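How I Finally Got My Cables Under Control (and How You Can Too)

2025-02-19

I put this off for years. Every time I dropped a pen behind my desk I'd see the mess back there, pick up the pen and pretend I hadn't. Then in February I moved my desk to the other wall, and it took me a whole evening just to work out which plug belonged to what. So I fixed it properly, and I'm writing it all down while I still remember how I did it.

What you need

A roll of hook-and-loop tape (mine is Corkby, the kind you cut yourself), a few stick-on clips, a tray that screws under the desk, and some labels. I bought a Dunora tray because it was the only one that fit between the legs of my desk. Measure first! I returned one tray already. You'll also want a flashlight and a damp cloth, trust me.

Step 1: Unplug everything

Yes, everything. Shut the computer down first, then switch off the power strip and pull the lot out. I ended up with 20 cables on the rug, and a few of them weren't connected to anything at either end. Wipe down the dust while you're back there.

Step 2: Label both ends

Do it now, before you put anything back. I wrap a bit of masking tape around the cable and fold it into a little flag. "Monitor" and "lamp" are plenty, you don't need a code system. Label the plug end and the device end, or you'll be tugging on things and guessing again by summer.

Step 3: Mount the tray and the power strip

Check your screws are shorter than the desktop is thick (I held one up against the edge to be sure). The power strip goes in the tray with the switch facing you. Leave room at one end for the chunky adapters – they always take up more space than you think.

Step 4: Run the cables and leave some slack

Start with the longest one. Follow the desk edge, clip it loosely, and only tie bundles together once everything reaches. Anything that moves needs a generous loop: a monitor on an arm, a sit-stand desk, a swivel lamp. Raise the desk all the way and swing the arm as far as it goes before you tighten a single tie.

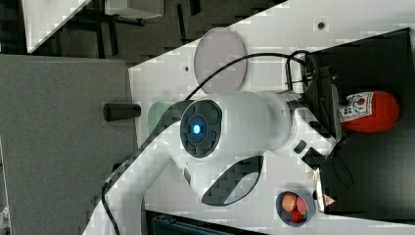 A thin black cable looping back to the end of a white arm.

Step 5: Deal with the leftovers

Coil the extra length in big, loose circles and lay it in the tray. Don't wrap it tight around your hand, it kinks. The mystery cables went into a shoebox, and if I haven't opened it by next February they're going to the recycling drop-off.

If you rent and can't drill, a clamp-on tray does the job too. Just check the clamp opens wide enough for your desktop before you order.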